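Notebook, April - visit to Florkwood open day

Back from Florkwood and writing this up before I lose it, because my notes are on the back of the parking slip and half of them are already smeared. 55 miles each way, left a little after seven, in the door by nine with coffee that I regret. Vilmos drove. I navigated, badly, so we saw the loading dock of the wrong building first.

Short version for anyone skimming: the two-arm cell is the thing worth seeing, the conveyor demo is the same one Balogh showed us last year with a new paint job, and I came home with more questions about paper bags than I ever thought I'd have. Long version below.

They run the cell demos in blocks, and each block is 34 minutes with a reset in the middle. We stayed for two of them and then snuck into part of a third (they were nice about it). Two arms on a shared front rail, little parallel grippers, a camera on each wrist. The props are the kind of stuff you'd grab from a kitchen drawer and a gift wrap closet - mug, bowl, spoon, a checkered cloth, and a bunch of paper bags. The bags are the point. Everybody can pick up a mug.

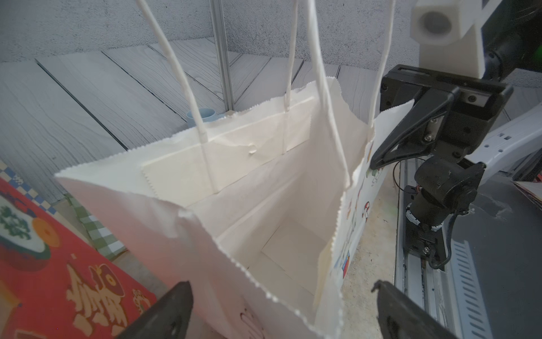

Written up by Zoltán Antal
Bench notes, April

The wrist view is the one I kept coming back to. They had a monitor to the side with the gripper feeds up, and I spent a good part of the first block watching that and missing what was happening on the table, which Vilmos thought was hilarious. But look at how much you get from there! With the bag open you see right down to the bottom, you see the stiffener glued on the inside of the wall, you see both twisted handles. From outside, the near wall of a bag hides most of that. And then the other arm is standing right there at the side of the view, so there's a whole second gripper to keep track of too.

What I wrote on the parking slip at this point: "inside of bag = all white." Meaning the inner wall and the bottom are nearly the same color, and I wondered how anything is supposed to find an edge in there. The pinked rim helps me. I don't know if it helps a camera. I asked the woman running the cell and she said the rim was fine, the handles were the headache. Handles flop. You set the bag down the same way twice and the handles are in two different places.

I believe that. We had the same thing on our bench with the cable loops, and those are stiffer than paper twist.

Some things I asked and what I got back, as near as I can remember:

- How much practice data before it's any good with bags? They've recorded 755 runs on this table, all kinds of tasks mixed together, and she wouldn't say how many were bags. Fair enough. I wouldn't either.

- Do the wrist cables get in the way? Yes. She laughed. The loops look loose because every tight one they tried ended up yanking on a connector. Vilmos wrote this down twice and underlined it. He has been telling me to leave more slack since last fall, so I guess I'll be hearing about it.

- Who makes the grippers? Fingers are from Besico, the rest they put together in house. I have a Besico sheet in my bag somewhere with prices on it. Not as bad as I feared, not good either.

- Why bags at all? Because a customer asked. That was the whole answer and I liked it.

OK, the second block. They had set the table up with more of it pushed over to one side, and the flat bag was in between the two grippers. This was the opening-a-flat-bag demo, and it's the one I'd drive back for. Think about how you do it yourself: you pinch a side, you sort of shake it, you stick your hand in and push the bottom out. You don't think about any of those steps. Two fingers on each arm and no palm is a rough way to do that job.

First try I watched, it slid the bag along and never got hold of the lip. Second try it got one layer. Somebody behind me made a little noise like at a baseball game. I may have made the noise. On the third they stopped it and started over from a new spot, and I don't count that one against them, we've all done it.
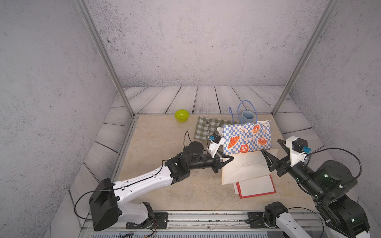

Both grippers in close to the folded white bag, bakery bag and mug behind it.

I like that they leave the clutter in. It would be so easy to clear the table for visitors and run the bag by itself, and you'd get a nicer looking demo out of it. Instead there's a spoon lying on a gingham cloth right behind the work, plus the mug tucked in back of the bakery bag. The green bowl sits way off by itself. I asked what the bowl was for and was told it's for a different task and it lives there. Our bench has about a dozen things that live there.

Mounting. I got down and looked at this for a while, since it's what I went for in the first place. Both arms bolt to the one rail along the front through flat black plates. So if you want the arms farther apart, you loosen a plate and move it, and you don't have to redrill anything. Our setup has each arm on its own foot and they've never agreed with each other in their lives. I think we copy the rail. I priced out the extrusion in the car on my phone and then lost the tab, so I need to do that again.

The walls and floor they've put around the table are a whole conversation. Concrete-looking walls, whitewashed-plank-looking floor. Vilmos says it's so the background doesn't change when people walk by behind, and he said it in the voice he uses when he's guessing. I forgot to ask. Adding it to the list.

We broke for sandwiches and I got talking with a guy from Kesier who does box folding, cardboard only. He thinks paper bags are a waste of everyone's afternoon. Card has a crease and the crease tells you where to push, he says, and a bag has five creases and four of them are lying. I told him I was going to write that down, so there it is. He's coming to look at our fixture sometime after the end of the month if we can get it to stop squeaking.

Back in for the last piece. By then they had the gift bags out on the table, with the left arm working on the back corner and the right one out in front. Two arms on two different jobs is where it gets fun to watch, and also where I got nervous. They weren't anywhere near hitting each other while I was looking, but I kept leaning back anyway.
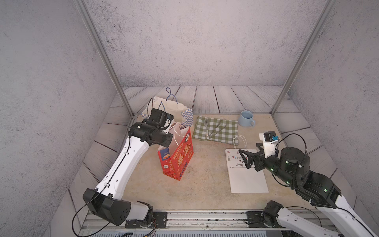
Left arm over the standing bags, right gripper above the flat bag with the bunting on it.

Printed stuff was the other thing I wanted to bring up with our group. The flat bag has the colored flags and lettering near the top and then blank white below that, and the red one has pattern all over. I would have guessed the busy bags were harder. She told me it goes the other way for them, the print gives the cameras something to hang on to and the blank paper is where it wanders. That lines up with our trouble on the white trays! Worth trying a few stickers on ours before we spend a week on lighting. Cheap test, I can do it myself.

Things I didn't like, so this doesn't read like an ad: it's slow. I know it's slow everywhere. It was loud by the door. The handout had one page of text and three of logos. And they couldn't tell me what happens when a bag tears, other than that they get another bag.

To do from this:
- re-price the rail and plates
- slack in the wrist cables (yes, Vilmos)
- stickers on the white trays, before and after, same lighting
- email about the walls
- find the Besico sheet, scan it, put it in the shared folder
- buy paper bags, the flat-bottom kind, a few plain and a few loud

Stopped for gas on the way home and Vilmos bought a donut and handed me the bag, flat-bottomed, white inside. I opened and closed it for a good ten minutes trying to feel what my fingers do. Thumb goes in first, then the other hand pulls the far side. I think. Try it again tomorrow with gloves on.

Recent entries
Tray pickup, white on white, again
Balogh conveyor demo, last year's notes
Squeak in the fixture, part 2
Cable routing: what Vilmos said
Kesier box folding, questions to send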